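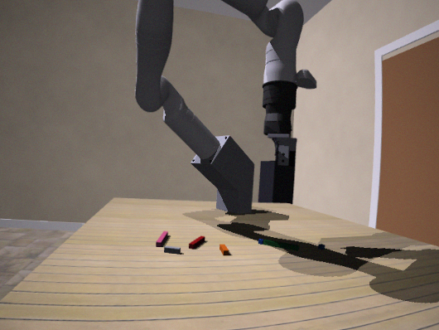
Gindcombe Woodworkers' Club: Members' Mailing List

Subject: Re: Finish for the long kitchen table
Date: March 16, 2020

Replying to the question from last week, quoted in full so that people who only get the digest can follow it.

> Hello all. I have finally glued up the top for the kitchen table, 80 inches long,
> from the ash boards I bought at the Brorkau yard. It is flat
> and sanded to 120. Now I am stuck on what to put on it. We eat at it
> three times a day and the kids do their homework there, so it will get
> water, hot plates and felt pens. My last table had polyurethane and it
> looked fine for a few years, then it started to flake along one edge
> and I had to strip the whole thing. I don't want to do that again.
> Somebody at the July meeting was talking about hardwax oil. Is it
> tough enough? How many coats? And do I need to do the underside?
> Also, will it turn the ash yellow? My other half wants it pale.

Hardwax oil is what I would use. I put it on our own table 7 years ago and we have not been careful with it. It is not as hard as polyurethane and it will mark sooner. The difference is in the repair. When a patch looks dry or gets a ring, you sand that patch lightly, wipe on a little more oil and buff it off. You can do it after supper and use the table the next day if you keep it dry.

Go up to 150 grit before you start, and stop there. If you sand much finer the oil has trouble soaking in and you get a thin finish. Wipe the top with a damp cloth, let it dry overnight, then take off the raised grain by hand with the same 150. Vacuum it well. Ash has open grain and the dust sits in it and shows up as pale specks later.

Two coats are enough. Put it on thin with a white pad, working one board at a time along the grain. Wait 25 minutes and buff off everything that has not soaked in. This is where people go wrong. If it feels sticky when you come back in the morning, you left too much on. Leave a full day between coats, longer if the shop is below 60 degrees. Then keep water off it for a week or more.

Yes, do the underside. One coat will do there. A top that is sealed on one face only takes up moisture unevenly and can cup, and on a table that long you would notice. Do the end grain too, and give it an extra coat because it drinks the stuff.

On color: the clear version will darken ash and warm it up. Wetting a scrap with water gives you a fair idea of the shade. If you want it to stay pale, buy the kind with a bit of white pigment in it. Try it on an offcut from the same boards first, both coats, and look at it in the kitchen and not in the shop. The white collects in the open grain if you put it on heavy, and some people don't like that.

For felt pens, wipe with a little rubbing alcohol on a rag and expect to touch up the oil afterward. Hot pans need a trivet whatever finish you choose.

One warning. Rags with oil on them can heat up and catch fire by themselves. Lay them out flat outdoors to dry, or put them in a bucket of water. Do not ball them up and drop them in the shop trash.

I used the Workley oil and still have most of a can of the clear, but it has been open too long to trust on a new top. There is a sample pot of the white in the club cupboard, second shelf, behind the Asamoah clamps. Take it for your test piece and put it back when you are finished. The lid sticks, so use a wide screwdriver and go around it slowly.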